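Can a machine do my chores yet? Your questions
By Huia Hapeta, February

Will a robot clear my table?
Some of it, eventually. Allow an evening.

Why do they practise in simulation?
Rendered crockery is free. Our Tarnent arm had 2,771 goes on screen before it met a real saucer.

Is it better than my teenager?
Slower, but it does turn up.

What does the arm see before it picks anything up?
Mostly wood grain, with the gripper open and something round and pink at the far end.

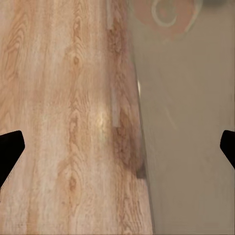

Should I buy one?
Keep the dishcloth for now.

Related
Gebru folds a towel, 274 tries in
Who sweeps up at Nestton?

Contact Lidness | © Lidness | Back to top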